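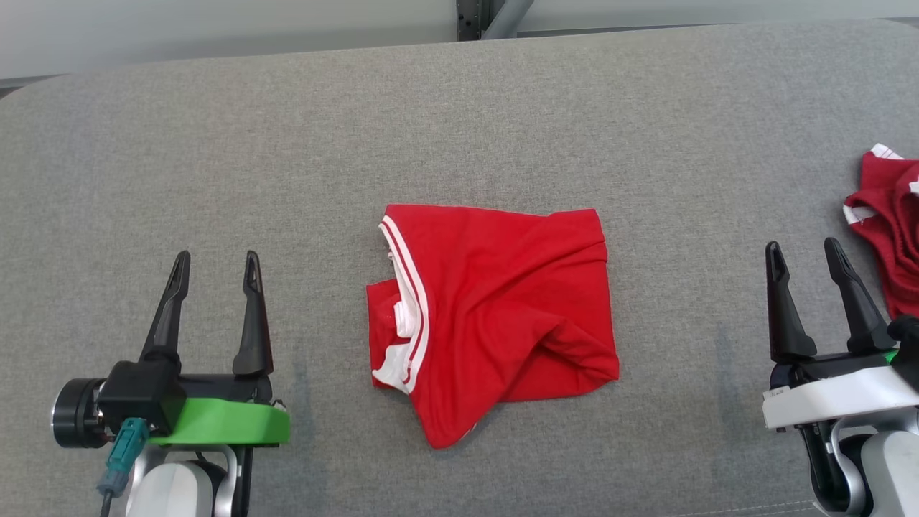
My project started with a pretty small question: why does a soccer shirt from one decade feel so different from a soccer shirt from another? I play on a rec team (badly, but with enthusiasm!) and over the years I've ended up with a drawer full of shirts, some new and some from thrift stores. Red with white trim is a look you see over and over in this sport, and a white ribbed collar with a pair of white stripes running down next to it is the kind of detail that makes me think "old school" right away. So I figured I'd look into collars, fabric and color, and see what people on my team and in my dorm think makes a shirt look old.

The class asked us to pick an everyday object and find out how people read it. Most of my classmates went with phones or sneakers. I almost did chairs, and I'm glad I didn't.

What I did

I made a short survey and put it up on the Kombo board, where our dorm posts everything from lost keys to free pizza. I got 97 answers, way more than I was hoping for. I also borrowed 11 shirts from teammates and asked five people to put them in order from "oldest looking" to "newest looking" without checking the tags. Then I spent a lot of time at Romari, the secondhand place down the hill, feeling sleeves and probably looking a little strange doing it.

I had planned to do the sorting part in July, when our summer league runs, but I didn't have the survey questions approved yet, so it all got pushed into the fall.

What people said

Collars won by a mile. When I asked what makes a shirt look old, the collar came up more than the fabric, the fit or the badge. People had strong feelings about it too! One person wrote me a whole paragraph about how a V-neck is fine but a lace-up neck is "trying too hard." Fold-over collars were rated as the oldest, then ribbed crew necks, then the flat stitched necks you get on most shirts now.

Color was messier. I thought faded colors would be the big clue, but some of my sorters went the other way and told me brands sell shirts that look faded on purpose. Fair point. The shirt that fooled all five of them was a green one from Gudovico, a small label that copies older styles. Everybody put it near the old end, and my teammate bought it new last year.

Fabric was hard to judge by eye. Once people were allowed to touch the shirts the order changed quite a bit, mostly because heavy cotton feels old and thin polyester doesn't. I should have run the looking part and the touching part on separate days with separate people. I didn't think of that until I was typing up my notes.

Problems

My survey mostly reached people who live in one building and are close to my age, so I can't say much about anyone else. I also used the word "retro" in question two, and after that a lot of the answers had "retro" in them. Oops. If I did it over I'd ask the open question first.

I still want to try this with the shirts from the Rerkis tournament, where the teams all bring their own homemade designs. Those would be a lot harder to sort by collar.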